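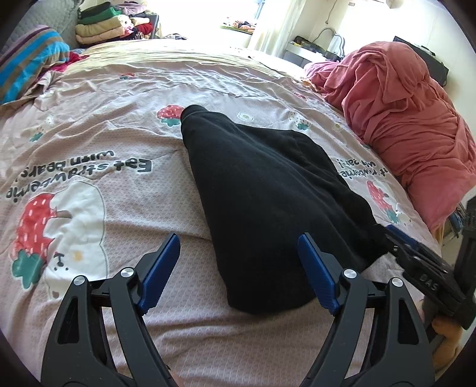

Some results from the folding work at Clorkgate. The question was what a policy needs to see in training before it can fold clothes on a bed it has never seen. Most lab data for this task is a shirt on a plain table. People fold on beds, and bed covers have things printed on them. A black fleece on a pale pink cover with strawberries and bears all over it is a good case: the garment has almost no visible texture and the cover has plenty, so anything that looks for detail looks at the wrong thing.

Teodoro Manzano
2022-06-14

Data first. We collected 1000 folding demonstrations in seven homes in Joltside, all with hand-held grippers and a camera mounted on the gripper. All of it was done in May. No robot was involved until the evaluation.

We asked people to use their own clothes and leave the room as it was. If there was a blanket heaped on the side of the bed, it stayed there. The only instruction was to start each demo with one garment within reach and finish when they would normally put it down.

69 of the demos were thrown out. Most of those lost camera tracking, usually when the view was nearly all fabric. A few had a second person's hands in them.

We trained two versions of the same policy. The first, which we call Bolach, gets the raw wrist image. The second, Soler, gets the same image plus a rough mask of the garment, and during training we swap what is outside the mask with bedding from other homes. Same network size, same number of steps, same demos.

Evaluation was in one bedroom we kept out of training. 50 trials per policy, same garments in the same order, same starting piles as closely as we could lay them by hand. A trial counts as a success if the sleeves end up inside the body of the garment and the last fold holds after release. Two people scored each one from video and did not know which policy they were watching.

Bolach failed in more than half of its trials. Soler failed in 7 of 50.

The kind of failure is more useful than the count. Bolach's usual mistake was closing on the cover next to the garment. On plain bedding it rarely did this. On printed bedding it did it a lot, and large lettering was worse than small motifs. A long straight stroke in a letter seems to look enough like a hem. That is my reading from going through the videos and we have not tested it separately.

Dark garments were the hardest for both. Black fleece has soft edges and the folds inside it hardly show. Soler does better there because the mask gives it an outline, but the mask knows nothing about layers. Five of Soler's 7 failures were picking up two layers when it needed one.

We also tried Bolach with twice the training steps. No real change. More steps on the same seven homes mostly made it more confident about those seven homes.

Then we tried Soler with the swapping turned off and the mask left on. It landed between the two, closer to Bolach. So most of the gain comes from the swapped bedding. I had expected the mask to do more of the work and said so in our planning notes, so that was wrong.

Limits: one test bedroom, one arm, and no fitted sheets or anything larger than an adult jacket. The bed was pushed against a wall, which keeps the arm away from one side. I would not assume the numbers carry over to a couch or a floor.

The mask is also slow. It takes longer to compute than the policy step itself, so the arm pauses between moves. For folding this is fine because cloth mostly stays where you leave it. For anything hanging it would be a problem.

Next is layers. We want to add fingertip sensing to the grippers and see whether it can tell one layer of fleece from two. The first pads are printed and they are too stiff, so new ones are being made in a softer material.

Code for the bedding swap will go up with the paper. The home videos will not, since people agreed to training use only. If you have a set of bedding photos you can share, the more printed the better, send me a message.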